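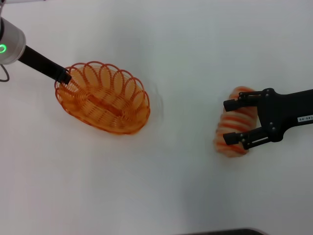
December 29, 2019. Cellar log, Fedska pilot brewery, Isville

Batch 56, pale lager, third fill of the small conditioning tank. Gravity has not moved since the last two readings, so primary is finished. Diacetyl check by warm sample: faint butter in the heated glass, none in the cold one. Leaving it at the rest temperature for another day and repeating before any cooling starts.

Yeast is the Lukáč house strain, fourth generation. Pulled 700 ml of slurry from the cone after dumping the first dark runoff. Smell clean, some sulfur. Viability stain not done, we are out of methylene blue. Reorder is in. Do not pitch this jar into anything until it has been counted.

Hops: the Usitz lot came in with a lower alpha figure on the sheet than the previous one. Bittering charge for the next brew goes from 150 g to 165 g, late additions unchanged. I have corrected the recipe card but not the spreadsheet. The spreadsheet still rounds alpha to a whole number and should not be trusted for this.

Tasting, flat samples straight from the tank, same glasses, poured blind by Svatopluk Slanina:

- A (batch 56): grainy, light honey, bitterness a little short. Slight butter as it warms.
- B (batch 55): drier, firmer finish. Grassy note from the late hops, weaker than in the last log.
- C (batch 55, warm-stored bottle): cardboard starting, color darker by eye. Oxygen pickup at filling, most likely the worn seal on the counter-pressure head.

Svatopluk preferred B over A and wrote "thin" against A. I would call it unfinished. Compare again after carbonation.

Seal on the filling head replaced. Old one had a flat spot on the inner lip. Pressure test held for 8 minutes with no drop on the gauge. Purge time before filling is now two cycles; write it on the bottle crate if you use one.

Open items for January:

- count slurry, then decide on repitch or fresh culture
- second diacetyl check on 56, start cooling only if clean
- dissolved oxygen on the first bottles through the new seal
- fix alpha rounding in the spreadsheet
- glycol level is low again, no leak found at the pump side, tank side not checked yet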